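This site uses cookies to remember your language and region. Accept | Manage settings

Care & Maintenance > Wooden Furniture > Tabletops

Reading time: 2 minutes

Section 4. Oiling the Tabletop

The Omberg table is supplied with one coat of oil applied at the workshop. A second coat must be applied before the table is put into daily use. The procedure below applies to all Omberg tables ordered without lacquer. Lacquered tops are covered in Section 5.

4.1 Preparation

1. Clear the table and wipe the top with a barely damp cloth. Allow it to dry for 30 minutes.
2. Sand lightly by hand, following the direction of the grain. Do not use a power sander.
3. Remove all dust with a dry cloth, including dust along the back edge.

Note: Small pale marks left by sanding usually disappear under the oil. Deeper scratches do not, and should be treated first as described in Section 7.

4.2 Applying the oil

4. Stir the tin of Daletti oil. Do not shake it.
5. Pour a small amount onto a lint-free cloth and spread it thinly, working from one end of the table to the other.
6. Wait roughly 12 minutes, then wipe off all oil that has not been absorbed. Oil left standing on the surface will become sticky.
7. Leave the table uncovered overnight. Do not place cups, paper or table linen on it during this time.

CAUTION: Cloths soaked in oil may catch fire without a flame. Lay them flat outdoors to dry, or store them in water in a closed metal container, before disposal.

4.3 Further care

Repeat the treatment each April, or whenever water no longer forms beads on the surface. Tables placed near a heater or in direct sun may need oil more often - check these every few months. Replacement oil may be ordered under part number 732.

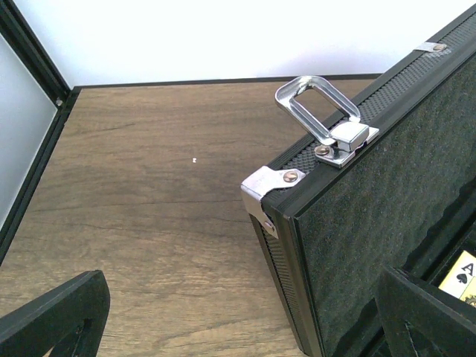

Sebastián Saavedra: Step 6 should be in bold. I left the oil on through lunch and had to rub the whole top down with fresh oil and a rough cloth before it stopped feeling tacky.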